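**May, finish trials, continued**

Picked up again at 7.40. The pine offcuts from the Hevska job had sat on the rack since last time, stickered, and two of them have cupped a little on the heart side. Turned them over and put the weight back on. Used the flat ones for the test.

Aim is still the same: a pale finish for the Sondari shelving that doesn't go yellow and doesn't raise the grain so much that we have to sand twice. The customer wants it to look like bare wood. Oil alone was too warm last time, so oil is out.

Boards marked on the back in pencil, A to F, 6 in all. Each is 600 long. All sanded by hand, 120 then 180, with the grain, dust off with the soft brush and then the vacuum. Left E and F unsanded past 120 to see if the soap takes better on a rougher face.

- A — soap, one coat
- B — soap, 2 coats, second after an hour
- C — water-based matt, thinned
- D — water-based matt, straight from the tin
- E — soap, one coat, 120 only
- F — nothing, kept as the control

Soap mix was the flakes from Mirzaei, dissolved in hot water and left until it went like thin custard. First batch was too stiff and dragged. Let it down with more water and it went on fine with a cotton rag. Wipe off the extra within a few minutes or it dries in white streaks at the edges.
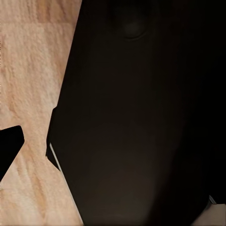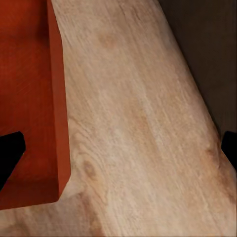 *Second one: pale board with knots, grain on the diagonal.*

C and D dry to the touch before lunch. D has a slight plastic feel that I don't like and it shows lap marks under the side lamp. C is better but the knots look grey in it. A is close to F in colour, which is what we want. B is a shade whiter and feels smoother, probably from rubbing back between coats with the grey pad. E is furry. No point going on with that one.

Water test on A and B: left a wet glass on each for half an hour. A has a ring. B has a fainter ring that went after another wipe of soap — fine for shelves, not for a worktop. Put that in the note to Sondari so they know.

Shelf depth is still down as 900 on the Hatunus drawing. That must be the length. Check before cutting anything.

To do:

- rub A back and give it a second coat, compare with B
- put B and C on the window sill, half covered with card, to see how they yellow
- order more flakes, the tub is nearly done
- wash the rags out tonight, they go hard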